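Flastotach bedding notes – readme

What this is: a text file set of washing and wear notes on bed sheets. 756 entries, one per wash or per change of the bed. Started as a shared notebook between a few households in Fotdale, got typed up in August. Cosmin Bălan did most of the typing. Use it for whatever, credit is nice.

Entries are short. Sheet code, fabric if the label was still readable, wash temp, line or dryer, then a comment. Some comments are one word ("fine"). Some go on for a page about pillowcases.
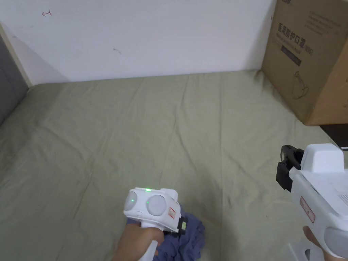

Files and columns

sheets.csv – one row per sheet or set. Code, size, color in the owner's own words, year bought if known. Color is a mess, "sage" and "pale green" and "greeny gray" are not merged. Do it yourself if you need it.

washes.csv – the main one, 756 rows. Temp is in Celsius, mostly 30, and a blank means nobody wrote it down, not that it was cold. Drying is L, D or R (line, dryer, rack). A few rows say LD, started outside and then rain.

comments.txt – free text, keyed by row number. Spelling left alone.

old/ – first version of everything. Dont use, row numbers are off by one after the Nedelcu sheets.

Wear scores

Zero to five, given by whoever made the bed. Zero is new, five is rags. No training, no chart, so a three in one house may be a two next door. Scores inside one household are pretty steady. Compare within, not across.

Pilling and thinning are in the same score. Should have been two columns. Elastic going slack on fitted sheets is only in the comments – search "elastic" and also "pops off".

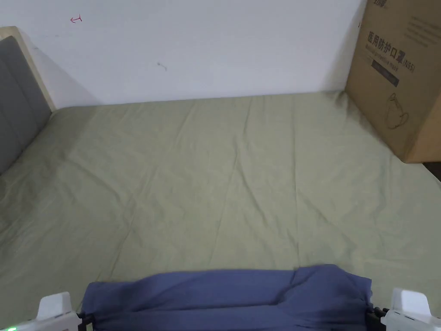

Grirport wrote in to ask if the wear scores could be redone by one person, start to finish, so the houses line up. They also said the slack elastic should count as a five no matter what the fabric looks like, as a sheet that wont stay on the corner is finished. Fair point on the second one. First one can't happen, 39 of the sheets are already dusters or gone.

Known problems

Duplicate codes: F12 and F12b are the same sheet, typed twice. Keep F12.

Softener column was dropped halfway through, people got tired of filling it in. Treat as missing from row 400-something on.

Thread count came off packaging and one says 2,000, which I don't believe. Left in.

Winter is thin. Flannel went on the beds and stayed on, so fewer rows per month.
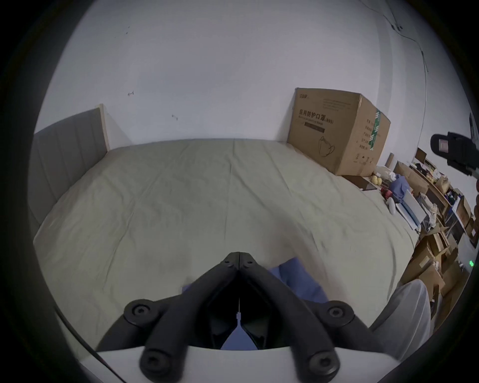
Also the machines. Two households changed washers partway and only one wrote down when. Spin speed is therefore a guess in that house and is marked with a q. If spin matters to you filter the q rows out first, then check what's left is enough, it may not be for linen.

Not included: towels, duvet covers, anything for cribs. There's a towel notebook but it's not typed and the handwriting is bad.

Changes

v3 – dryer codes fixed, comments split out of the main file
v2 – added Nedelcu sheets, broke row numbers
v1 – frist upload

Corrections go to Cosmin, with the row number please. Row number from washes.csv, not from old/.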